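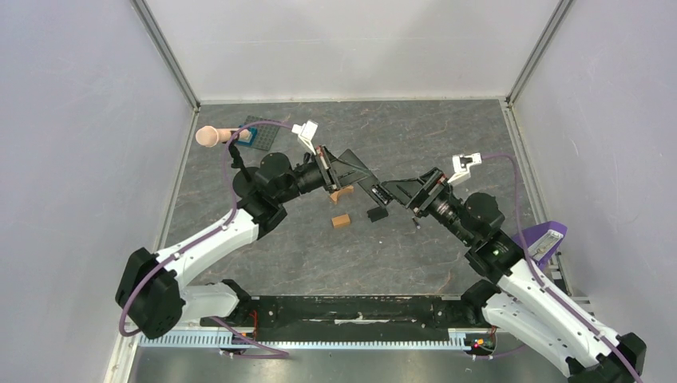 Figure 1. Two robot arms above a dark gray work surface with thin brown and whitish veins.

Research > Craft and Design Studies > Papers

Filed under: Ceramics, Studio Practice

16 March 2023 | Gaspard Moulin and Baptiste Baudry

3. Glaze choice among small pottery studios in Plernden

3.1 Material and method

The study is based on the sales books of 12 pottery studios in the town of Plernden. All of them make tableware by hand and sell it directly to the customers. From the books we took 890 entries, and for each entry we noted the form of the piece, the type of glaze and the price. Entries without a glaze name were left out. We also visited the studios in March and spoke with the potters in their own workshops. The talks were not recorded, but notes were written on the same day.

3.2 Results

Matte glazes were present in 74 percent of the entries. This share is higher than we expected from the older potters, who told us that shiny glazes were the normal choice when they learned the craft. The difference is largest for bowls and smallest for teapots. At the Potgieter studio the potters explained that a shiny teapot is easier to clean around the spout, and their customers ask for it.

Only 25 entries were for ash glaze. These pieces had the highest prices in the books, but we can not say if the price comes from the glaze or from the name of the maker, as most of them were made by one studio, Prinness.

3.3 Remarks on the color names

The same color is often written under different names. What one studio calls "sand" is "oat" in another, and we compared test tiles in daylight before putting such names in one group. Two names could not be placed in any group and are listed separately in the appendix.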